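Boots and Shoes > Care and Repair

Thread: Siltura ankle boots, elastic gone slack after one winter?

pellbrook
Bought a pair of Siltura ankle boots last November, black, the pull-on kind with elastic at both sides. Size 41. Worn three or four days a week for work, mostly indoors. The leather is fine and the soles have plenty left, but the elastic on the left boot has gone wavy and the top gapes when I walk. Right boot is still tight. Has anyone had the elastic replaced, and was it worth the money?

oddlast
Had it done on an older pair from Mota. The cobbler unpicked the old panels and sewed new ones in for 22 pounds a boot. They have lasted longer than the originals. Ask whether he can match the colour first. Mine came back a slightly browner black, which doesn't bother me under trousers.

greywelt
I wouldn't spend that on Silturas. The lining is glued to the back of the elastic, and on mine it tore when the panel came out. I ended up with a patch inside that rubbed my ankle. Put the money towards a new pair.

oddlast
That depends who does the work. A glued lining can be eased off with a bit of heat. If it tore, he rushed it.

greywelt
He has been mending shoes a long time. The lining on those is thin printed cloth and there is nothing behind it.

pellbrook
Thanks both. I had a look inside and the lining does seem to be glued, at least along the top edge. It has started to lift by the pull tab so there may be a way in. I do pull them on by the tabs every time, standing up, which probably hasn't helped.

hallway_nine
It's the pulling that does it. Sit down and use a long shoehorn. I have a seat by the front door for this and my Etavaus are on their fifth winter with the first elastic.
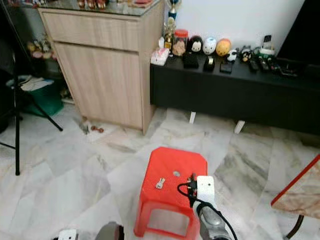

Red stool, key on the seat

Any low seat will do. With your heel on the horn the elastic only opens as far as it needs to. Don't kick them off by treading on the heel either, that stretches the back of the panel.

tansy_row
Shoehorn yes, but I don't think it explains one boot going and the other not. Most people have one foot a bit bigger. Is your left the larger one, pellbrook?

pellbrook
It is, by maybe half a size. The left was always harder to get on.

tansy_row
Then new elastic will go the same way in time. I'd have it done with a wider panel. Hurko sell it by the metre in several widths, and a decent cobbler will fit what you bring in. I paid 9 pounds for enough to do both boots, with some spare.

greywelt
A wider panel will look odd on a narrow boot.

tansy_row
It's 5 mm. You would need to be looking for it.

oddlast
Agree with tansy_row. Do both boots at once though, or the new side will sit differently from the old one.

pellbrook
Going to ask for a price on both with the wider elastic. If it comes to more than about half what I paid for them I'll leave it and wear them until they fall off. Will post when I've heard back.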